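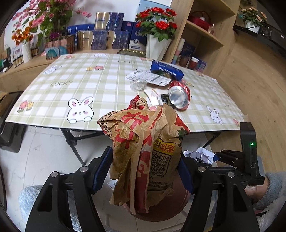

家庭废纸分拣笔记:哪些纸能打成浆

去年换了住处以后，楼下的可回收物桶改成了纸类单独一只，桶盖上贴的说明只有一行字：“干净纸张，压平投放”。“干净”怎么算，“纸张”包括什么，都没有写。我把家里会出现的纸制品按材料过了一遍，查了些造纸教材，又用厨房里的搅拌机做了几轮碎浆试验。记录整理在下面，主要给自己以后查。

一、判断依据

废纸再生的第一道工序是碎浆。纸投进水力碎浆机，靠水和剪切力把纤维之间的氢键拆开，纤维散成悬浮液，塑料膜、金属、砂石这些不散的东西用筛网和除渣器分走。所以家庭分拣要回答的问题有两个：这张纸在水里能不能散开；散开以后带进去多少没法筛掉的东西。

第一个问题取决于湿强剂和覆膜。普通纸泡水后强度基本丧失，纸巾一搓就烂的情况反倒不典型，因为不少厨房纸和擦手纸加了湿强树脂，最常见的是聚酰胺环氧氯丙烷，简称PAE。PAE在干燥段交联，在纤维周围形成一层不溶于水的网，泡多久都不怎么散。造纸厂自己处理湿强损纸要升温、调pH、加助剂，普通废纸生产线不会为一小撮厨房纸改工艺。

第二个问题取决于油、胶和涂料。油脂附着在纤维表面，妨碍纤维重新结合，也会在成纸上留下透明斑。胶粘物更麻烦，热熔胶和不干胶在碎浆时被打成小颗粒，穿过筛缝，到了纸机上又聚到一起，粘在网子和烘缸上。这一类东西行业里统称“胶黏物”，英文是stickies，教材里单独有一章。

二、搅拌机试验的做法

设备是一台旧的Vitau搅拌机，刀头已经钝了，正好。锋利的刀会把纤维切断，看起来散得很快，实际上是切碎的，不能说明问题。钝刀主要起搅动作用，更接近碎浆。

步骤：

样品撕成邮票大小，称15克，装进量杯。
加常温自来水浸没，静置。
倒进搅拌机，低速，点动，不要连续打。
取一勺浆倒进玻璃杯，兑满水，对着窗户看。
剩下的过滤网，看网上留什么。

看杯子的时候，散得好的浆是均匀的絮状，纤维单根漂着。散得不好的会有片状物，边缘整齐，沉得快。有覆膜的会看到透明或者半透明的薄片，浮在上面或者贴在杯壁上。

常温水是故意的。热水会把一部分胶软化，结果偏乐观。每个样品做3次，中间把杯子和刀头洗干净。第一轮我没有洗刀座底下的密封圈，里面存了上一份样品的纤维，白纸的浆里出现了黄色的丝，那一轮的记录全部作废。

三、各类样品的结果

办公用纸和打印纸。散得最好，没有意外。碳酸钙填料让水变浑，静置后杯底有一层白色粉末。激光打印的墨粉是热塑性树脂，碎浆后呈黑色小片，需要浮选才能去掉，家里这个条件下一直留在浆里。这不影响投放，脱墨是厂里的事。

瓦楞纸箱。散得慢一些，但浸透之后很彻底。箱面的淀粉胶溶于水，没有问题。麻烦在封箱胶带，碎浆后胶带本身是完整的一条，好筛，可是背面的胶有一部分转移到了纤维上，网上能捏到发粘的小团。撕掉胶带再投，这一步值得做。面单也要撕，面单是热敏纸加不干胶，两样都不好。

报纸和广告单。家里报纸已经很少，样品是从物业门口拿的。纤维短，浆发灰，散得很快。铜版纸广告单散得也可以，涂布层变成细粉。覆了亮膜的那种另算，下面讲。

牛皮纸袋。这一类里面差别最大，单独写一节。

纸杯。内壁是聚乙烯淋膜。外层泡久了能剥下来，膜留成完整的一片。理论上可以分离，有专门处理液体包装的厂，普通纸类桶收走之后去不了那里。按其他垃圾处理。

牛奶盒和利乐类包装。纸、塑、铝三层，和纸杯同理。区别是有些城市设了单独的回收渠道，我这边没有，冲洗压平攒过一阵，最后没有地方收，还是扔了。

蛋托。纸浆模塑，本来就是废纸做的，散得极快。纤维已经很短，再生一次之后剩不了多少强度，但是照样能投。

烘焙纸。硅油涂层，完全不吸水，泡了一夜仍然挺括。不可回收，没有讨论的余地。

热敏纸小票。能散，纤维本身没有问题，问题在显色剂。双酚类显色剂会随浆进入整个系统，再出现在别的纸制品里。小票不投纸类桶，这是我唯一一条纯粹出于污染扩散考虑的规则。

厨房纸和纸巾。卷筒卫生纸能散，抽纸能散一部分，厨房纸散不开，片状物很多，符合湿强剂的预期。这三样反正用过之后都是脏的，结果只满足好奇心。

快递信封。硬纸板文件封里面夹着一条撕拉线，塑料的，抽掉。气泡信封的纸和气泡膜粘得很死，手工分不开，按其他垃圾。

四、牛皮纸袋

外卖袋、面包袋、烘焙店的手提袋都叫牛皮纸袋，材料差别很大。本色硫酸盐浆纤维长，强度高，从纤维的角度讲是家里最有价值的废纸之一。降低价值的都是后来加上去的东西。

无涂层的。手提袋和大部分外卖外袋属于这种。滴一滴水，很快渗进去，颜色变深，背面能摸到潮。搅拌机里散得好，浆是浅棕色，纤维明显比打印纸长，会缠在刀头上。印刷面的油墨留下一些有色碎屑，大面积实地印刷的袋子更明显，对浅棕色的再生浆来说无所谓，反正最后多半做瓦楞原纸。

有防油处理的。汉堡、炸鸡、饼类直接接触的内袋多半是这种。做法有几种：高度打浆把纸页的孔隙压到很小，早年的羊皮纸、玻璃纸走的是这条路；表面施胶；或者加氟化物。水滴试验区分不了后两种，油滴试验也只能看出防油，看不出用的是什么。氟化物这一项家里没有条件测，我的处理办法是接触过食物的防油袋一律不进纸类桶。

有淋膜的。面包袋和咖啡豆袋常见。从撕口看最清楚，纸撕开以后膜会拉长，出现一条白边或者透明的丝。没有膜的纸撕口是毛的。这个办法比对着光看可靠，对着光看容易把蜡光纸误判成淋膜。

开窗的面包袋，窗口那块透明膜是用胶粘的。剪掉窗口剩下的纸可以投，剪的时候把胶的那一圈一起剪掉，不要图省事只剪中间。

提手有纸绳和棉绳两种。纸绳是再生纸捻的，用白胶固定，能散，慢。棉绳散不开，会在碎浆机里跟别的长条物绞成一股。厂里专门有绞绳机处理这个，家里的搅拌机没有，所以我那台的刀轴被缠死过一回，拆开用镊子夹了半个晚上。绳子剪掉。

油污的界限。这一条反复最多。我的做法是取一块有油斑的和一块没有油斑的，分别碎浆，再用旧丝袜绷在相框上抄成小纸片，晾干对比。油斑面积不大的那一份，抄出来有几个半透明的点，强度手感上没有差别。油浸透的那一份，水面有油花，纸片一折就裂。中间的情况没有明确的线。目前的规则：油斑能被手掌盖住就把那一块撕掉，剩下的投；盖不住就整个扔。汤洒过的直接扔，汤里有糖有淀粉，收集桶里放两天就长霉，一个霉的纸袋会牵连周围一圈。

五、收集容器

纸类在家里停留的时间比厨余长得多，容器的要求也不一样，主要是干燥和能压平。

最早用的是Livwood的一只带盖塑料桶，密封条太好，潮气出不去，夏天打开有一股闷味，底下的纸板发软。后来把盖子拿掉，放在阳台门内侧，问题消失。再后来换成了直接用快递箱装，装满连箱子一起拎下去，少了一个倒的动作。

压平这一步影响很大。同样的外卖袋，团起来的和沿着原来的折线压平的，占的体积差好几倍。团起来的还有一个缺点，里面夹的东西看不见，一次性筷子的套子、酱包、订书钉都可能在里头。我在样品里筛出过酱包的一角，那份浆染成了红色，整份报废。现在的习惯是先翻过来抖一下再压。

订书钉不用拆。除渣器和磁选专门对付它，厂里最不怕的就是铁。花时间拆订书钉不如花时间撕胶带。

六、重量记录

记了17周，每周五晚上称一次，秤是Evdale的行李秤，分度值粗，只看趋势。

瓦楞纸箱占大头，这没有悬念，曲线跟购物节完全重合。值得说的是按件数最多的外卖袋和小票，加起来的重量很小，在行李秤上经常读不出来。也就是说，分拣时花精力最多的那几类，对总重几乎没有贡献。从产出看，把纸箱处理好，胶带撕干净，已经拿到了绝大部分效果。剩下的细分规则，作用是防止污染那一箱好纸。

想明白这一点之后，规则可以大幅简化：拿不准的不投。误扔一个纸袋的损失是一个纸袋，误投一个油纸袋的损失可能是贴着它的那一摞。

七、还没弄清的

水性阻隔涂层。近两年包装上开始标“无塑”“可再生制浆”，Jelínek的面粉袋就这么写。我拿它做了碎浆，散得确实比淋膜的好，过滤网上没有膜片，但是浆静置之后有一层细小的白色漂浮物，捞出来晾干是脆的，不粘。是涂料碎屑还是填料，不确定。需要一台像样的显微镜。

印刷油墨。大豆油墨和水性油墨的差别在碎浆阶段看不出来，可能在浮选阶段才有意义，家里模拟浮选要往浆里打气加皂，我试过用鱼缸气泵，泡沫溢了一台面，没有得到可用的数据。

冬天的水温。试验集中在夏秋两季，水龙头出来的水不凉。到十二月水温低很多，浸泡时间大概要延长，尤其是牛皮浆。等天冷了补一轮。

另外搅拌机的密封圈已经老化漏水，型号停产，替换件还在找。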